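Scoring changes for the Drirnley and District Baseball League

24 December 2019

The winter meeting in November agreed a set of changes to how games are scored and how results are sent in. They apply from the first round of next season to all 8 clubs in both divisions. The rule book will be reissued before practice starts, but scorers have asked for the wording early, so the main points are set out below.

Earned and unearned runs

The largest number of corrections last season concerned earned runs. Of the scoresheets sent back to clubs, 29 had at least one run charged wrongly to the pitcher. The usual fault was the same each time. A fielder made an error with two out, the inning went on, and the runs that followed were marked as earned.

The scorer has to rebuild the inning without the error. If the error should have been the third out, every run scored after it in that inning is unearned for the pitcher on the mound at the time. A relief pitcher who comes in after the error doesn't get the same protection. Runs scored by batters he puts on base himself may be earned against him, even when they are unearned for the team. The two totals can therefore differ, and a difference between the team line and the sum of the pitcher lines is not in itself a mistake.

A passed ball is treated in the same way as an error when the inning is rebuilt. A wild pitch is not, as it is the pitcher's own doing. Scorers should decide which of the two it was when it happens and mark WP or PB straight away. Several sheets from Salian and Brendis had a bare arrow between bases with no letters beside it, and those could not be settled afterwards.

Sacrifice flies

A sacrifice fly is given only when a run scores on the catch. A runner who moves from second to third on a long fly does not make it a sacrifice, and the batter is charged with a time at bat. The foul fly rule is unchanged: a caught foul ball that brings a run home does count.

Saves

The league will record saves for the first time. A pitcher must finish a game his team wins, must not be the winning pitcher, and must get at least one out. He must also meet one of the following.

He enters with a lead of no more than 3 runs and pitches at least one inning.
He enters with the tying run on base, at bat or on deck.
He pitches at least 3 innings.

League games are seven innings, and the meeting considered shortening the last of these to two. It was left as it stands so that figures can be compared with those of other leagues. Holds will not be recorded.

The designated hitter

Both divisions will use the designated hitter. The name goes on the batting order with the letters DH, and the pitcher is listed below the ninth batter. If the designated hitter takes a position in the field, the club loses the DH for the rest of the game and the pitcher bats in place of the fielder who has gone out. The scorer should write the inning of the change next to both names. In Amwood's home games last season this was done with a row of initials in the margin, which the statistics program can't read.

Sending in results

The score must reach the results desk by 8 in the evening on the day of play. The full sheet follows within 3 days. Sheets may be posted or scanned, but a scan has to show both teams, the pitching lines and the umpire's signature. Photographs taken at an angle will be returned.

Batting averages will be published once a fortnight. To appear in the table a player needs two plate appearances for each game his club has played. Walks, hit batters and sacrifices count towards that figure, although they don't count as times at bat. Averages are given to three places and rounded up from the half, so .2995 is printed as .300.

Old records

Sheets from earlier seasons are being typed in. There are 600 of them, in two different layouts, and the older layout has no column for pitches thrown. That column will be left blank in the database. A zero would spoil the season averages. 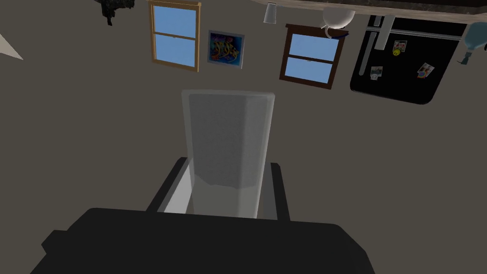
The Brendis scorers have written in to say that they agree with leaving the pitch counts blank, but want the same rule used for stolen base attempts, where the older sheets show successful steals only. In their view, a career success rate worked out from those seasons would come out at 100 per cent and should not be printed. They also ask whether a player's page could show the first season for which caught stealing was recorded.

The first request has been accepted, and caught stealing will be blank for all seasons on the older layout. The second depends on the statistics program and will be looked at when the typing is finished.

Blank scoresheets for next season can be ordered in pads through club secretaries. The new sheet has an extra column for saves and a wider box for substitutions. Old pads may be used up in preseason games but not in league fixtures.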